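Coats, hangers and a blue sofa: a morning with Wojciech Dudek

I'd gone to Rinach meaning to talk about lockers. I like lockers! I'd brought a notebook full of locker questions. But Wojciech Dudek wanted to start with the sofa, and as he was the one making the coffee we started with the sofa.

He has been looking after the shared rooms at Plalano for seven years now. Desks, cupboards, the break room, the spare chairs, the bit of corridor where parcels pile up – all of it lands with him sooner or later. There are 64 people in the building on a full day and, in his words, "every one of them owns a jacket and most of them own a jumper they've forgotten about."

The break room is a cheerful place. It has dark carpet with the odd bright tile dropped into it, orange in one spot, yellowy green in another, and a long white run of kitchen units. The seat everybody heads for is bright blue, low and boxy, and I sank into it with my mug and didn't want to get up again. I could see the problem straight away, mind you. If I'd had a coat on I'd have taken it off and dropped it right there next to me.

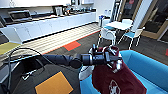

Wojciech thinks a sofa near a kitchen will always turn into a coat rack, whatever you do with signs. He tried a sign once. It lasted until somebody put a scarf over it.

"You come in, your hands are full, you want tea," he said. "You're not going to walk to the far end and find a hook. I wouldn't either. So I stopped telling people off and started asking how far away the hook was."

I asked how far it had been. He pulled a face and said too far, and round a corner, and that the hooks had been the sort that drop your coat the moment you turn your back. I have those at home, so I had nothing clever to say.

We talked a lot about where things get put down. He's a bit obsessed with it, in a nice way. He says you can tell which jobs in an office never got a home, because the stuff for them sits on the floor against a wall for months and people learn to walk round it. Big awkward things are the worst. A car door panel, say. You can't fold it and you can't hang it, it's got an armrest sticking out of it, and dust shows on dark plastic like nobody's business.

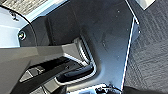

His rule with the awkward stuff is to give it its own patch of floor and be strict about the edges. He doesn't mind a big thing lying about if it's lying about in the same place every time. What drives him up the wall is the creeping – a box goes down beside the big thing, then a bag on the box, then someone's trainers, and by Saturday you can't see the carpet.

"Clothes are easy after that," he said. "Clothes want to hang. You only have to let them."

He had thought about hangers far more than I had. He likes plain white plastic ones, all the same, and gets quite heated about mixed hangers. Wire ones tangle. Wooden ones wander off home with people (he was very careful not to say which people). The plastic ones slide over a hook with one hand, and a T-shirt goes on without stretching the neck if you feed it up from the bottom. I've been shoving them in through the collar my whole life. He looked at me the way my mum used to look at me about teaspoons.

And then there's the crowding. When he started, the narrow cupboards had everything crammed onto one peg in a great lump, and whatever was at the back came out looking slept in. He gives each thing its own hook now, with air between, and if there isn't a free hook then something has to go. A black T-shirt on one side, a jacket on the other, and leave it at that. 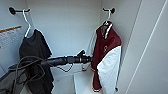 He's fond of jackets, I should say. He reckons a heavy one needs to be done up by at least one button or it slides off in the night, and that the sleeves should hang free instead of being tucked behind. If it's been raining he leaves the doors open for an hour. I asked whether he did all this at home as well and he laughed and said his own hallway in Tastow was a disgrace, and that his wife had views on it.

Lost property came next, and that really got him going. He used to keep it all in one big box, where it turned into a solid mass. Nobody wants to dig through other people's socks. So he started hanging the unclaimed bits in the open, at eye level, in a white wardrobe with its doors left wide, and things began to vanish back to their owners within days.

"People walk past and go oh, that's mine," he said. "You can't do that with a box."

Cloth bags hang up too. He puts the handles or the top edge over the hanger hook, logo facing out so it can be recognised, and moves on. It takes him a couple of seconds. I tried it when I got home with the heap behind my kitchen door and it was a good deal quicker than folding them, which I only ever did because my gran did.
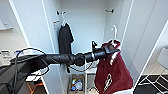
Somebody called across from the kitchen side that the open doors were a menace and ought to be shut by lunchtime. Wojciech called back that they'd be shut when the last jumper had gone. It sounded like a conversation they'd had before.

I did get to my locker questions in the end, with nearly no time left. Would he have keys or codes? Codes, because keys go through the wash. Tall and thin or short and wide? Tall, every time, so a coat can hang its full length and not sit in a puddle of itself at the bottom. Shelf at the top? "For a hat, yes. For anything else, no, it fills with crisps."

I asked what he'd change if somebody handed him the money tomorrow. I was expecting a whole wall of something fitted. He said he'd move two hooks to just inside the break room door, at elbow height for tall people and shoulder height for short ones, and get Dunne in to clean the blue fabric, and then he'd like a second bin by the sink.

He walked me out past the wardrobe and I went back for my scarf, which I'd left on the sofa.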